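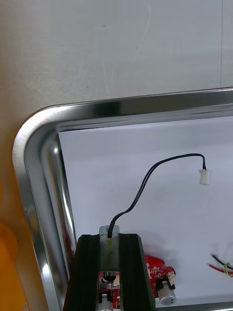
Samumdale Repair Evenings: Progress to 19/11/2021

We've had a wonderful autumn! Neighbors brought in 53 items and 34 of them went home mended (lamps and radios, mostly, plus one very stubborn bread maker). Boonsong Srithong's soldering class filled up so quickly that we added a second one, and people stayed late both times.

Money spent so far is $772, nearly all of it on hand tools and spare fuses. The sewing table is still short of needles and good thread.

Next up is the January session at Kwok Hall. Priit Luik has 15 names down already, and we'd love you to drop in.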